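Hitberg Robotics Group
Thread – notes on our block collection for the Kubo example set

1/ In April we began gathering demonstrations for Kubo, the example set that will train the next version of our Evum policy. This thread sets out how the collection is organized, what we keep, and what we discard. We hope it will be useful to other groups planning work of a similar size.

2/ The set currently holds 1206 accepted demonstrations. Each is a short recording of one arm carrying out one instruction, guided by a trained operator. Every recording is stored with the instruction text, the joint positions, the gripper opening and the camera views.

3/ Colored blocks remain our preferred starting material. They are inexpensive, they survive being dropped, and the instruction can be stated in a few words. A policy that cannot distinguish "the green block" from "the yellow block" is not ready for kitchen tools or parcels.

4/ The tasks in Kubo are divided into 6 families: pick, place, push, line up, stack and clear. Each family has its own instruction sheet. Operators read the sheet before a session and keep it beside them throughout.

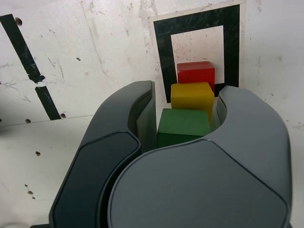 5/ Close spacing receives particular attention. In our earlier collection, blocks were almost always set well apart, and the resulting policy performed well only under those conditions. When blocks were near one another it would close on two at once, or knock the neighbor aside on approach.

6/ For Kubo we therefore require that a fixed share of starting layouts place blocks next to each other or one behind another. The layouts are drawn by software before the session begins. Operators may not rearrange them for convenience.

7/ Color order is also varied. If red always stood farthest from the arm, a policy could learn "far" in place of "red" and still score well in testing. We found this fault once in our own data and would prefer not to find it again.

8/ A note on operators. Each person completes a practice period before any recording is accepted into the set. Practice recordings are stored separately and labeled as such. They are not used for training, although they have been helpful in revising the instruction sheets.

9/ Sessions are limited to 2 hours. Past that point we see more hurried approaches and more early releases. Neither is easy to catch in automatic checks, so we have chosen to limit the hours and accept a slower rate of collection.

10/ Operators are asked to move at a steady pace and to avoid long pauses above an object. Pauses are a common problem in demonstration data. A policy trained on many of them may learn to stop in midair and stay there.

11/ We do not ask for perfect motion. A grasp that begins slightly off center and is then corrected is a valuable example, provided that the correction is clear. Such recordings carry the label "recovery" and are kept in the main set.

12/ Failed attempts are kept as well, in a separate group. A failure is any recording in which the block is dropped, the wrong block is lifted, or the final position lies outside the target. The operator marks the result at the end of the recording, and a second person confirms it.

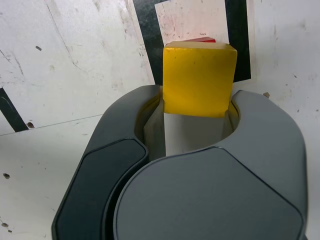

13/ Where the two reviewers disagree, the recording goes to a weekly review. Most disagreements concern placement near the edge of a target. The written rule is that the whole base of the block must be inside the boundary when the gripper opens. Touching the line counts as outside.

14/ Hidden objects are a second source of disagreement. From the arm's point of view, one block can cover most of another, and the gripper itself covers a good deal more. Reviewers are instructed to judge from all available views and never from a single one.

15/ We have been asked whether we remove recordings in which the target object is partly hidden. We do not. The policy will face the same conditions in use, and the examples should prepare it for them. Recordings are removed only when a view is missing, when the data streams are out of step, or when the instruction does not match the action.

16/ The same reasoning applies to the work surface. Wear, scratches and old marks are left as they are during collection. We clean between sessions but do not repaint or replace panels partway through a set unless there is a safety concern.

17/ Instruction wording deserves more care than we first gave it. Our early sheets used a single phrase for each task. We now supply several phrasings per task – "pick up the yellow block," "lift the yellow one," "take the yellow block from the line" – and the software assigns one at random.

18/ Storage and labeling are handled in Hisano, our internal catalog. Every recording receives an entry on the day it is made. Entries are corrected by adding a new version, so the earlier label can always be recovered. This has already resolved several questions about why a given example was accepted.

19/ Before each training run we hold back a portion of the layouts. Entire layouts are withheld, including every recording made from them. Splitting at the level of single recordings placed near copies on both sides of the test and gave us scores that were too favorable.

20/ Known limits of the present set: all recordings come from one type of gripper, all objects are rigid, and lighting varies very little. We advise against drawing broad conclusions from results on Kubo alone.

21/ The next stage will add soft objects and a second gripper shape. The 6 task families will stay the same so that results can be compared. Stacking is the least represented family at present and will be given priority.

22/ The instruction sheets and the review rules will be posted on the Hitberg project page once the current revision is complete. Groups that wish to compare labeling practice may write to us through the contact form there. Please mention Kubo in the subject line.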